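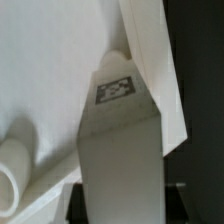
Hikance tube in matte white, with the open end toward the lower left.

Hikance Tube and Tray Set
By Trundska

The Hikance set is a shallow white tray sold with plain white tubes, for people who keep small rolled or narrow things on a work table and want them held in one place. The tubes are hollow and matte on the outside. The tray has low side walls, so a hand can reach in from any direction and pick up a tube without tipping it over the edge.

Each tube is 126 mm long. The standard set has 6 tubes and one tray. Tubes are also sold loose in packs of 3 for anyone who already owns the tray. We don't sell the tray without tubes at present.

What people keep in it

Most of our orders come from schools, sewing rooms and small print shops. Rolled labels, tracing paper, ribbon ends, thin brushes and rolled fabric samples all go in without trouble. Anything longer than the tube will stick out of the open end, and that's fine as long as the tube is lying flat. If the contents are heavy at the far end, push them in as far as they'll go before you set the tube down.

The tubes are not meant for liquids. They are also not mailing tubes, and the set does not come with postal caps.

Setting it up

Put the tray on a level surface. Lay the tubes in it side by side with the open ends facing the same way. The tubes are round and will roll if the tray is tilted, so on a sloped drafting table use the long wall of the tray as the stop. A folded cloth under the first tube keeps the rest from moving when you take one out.

If you want to label a tube, use a soft pencil or a removable sticker. Ink from felt pens sinks into the matte finish and doesn't come off completely. Labels placed close to the open end are easier to read when the tray is full.

Cleaning

Wipe the tray and the outside of the tubes with a damp cloth. White shows dust and fingerprints sooner than a darker color would — a quick wipe once a week is enough in most rooms. For the inside of a tube, use a narrow bottle brush and let the tube dry with the open end down. Don't use scouring powder on either part. It leaves shiny marks on the matte finish.

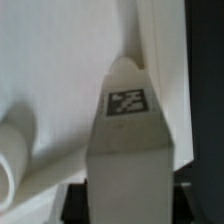 One buyer wrote to say that the low wall was the part she had doubted, and after a term in a busy art room she would still choose it over her old deep bin. Her only complaint was that a full tray is awkward to carry through a narrow door, and she asked for handles. We have no handled version planned. For moving a full tray, take the tubes out first or carry it level with both hands.

Ordering

Sets ship from our warehouse in Rirkitz. Orders of up to 100 sets are packed from regular stock. Larger orders are made up separately and the next run is in July, so please write before you order if you need that many. Schools may order on an invoice.

Local pickup is available at the Qaisi counter. Bring the order number. Staff there can open a box so you can check the contents, but they can't swap single tubes between sets.

Returns

Unused sets can be returned in their box. If a tube arrives dented or cracked, send us a photo of it and we'll mail a replacement — you don't need to send back the whole set. Marks from pens, glue or tape are not covered.

Replacement tubes

Tubes from the older Hikance set are slightly wider than the current ones. They fit the same tray, but you may not get a full row in if you mix them. Tell us which tubes you have when you order the loose packs and we'll match them if we still have the older ones on the shelf.

Page last updated 2024-06-23

Shares: 3

This site uses cookies to remember your cart. Accept | Settings

© Trundska | Contact | Shipping and returns | Back to top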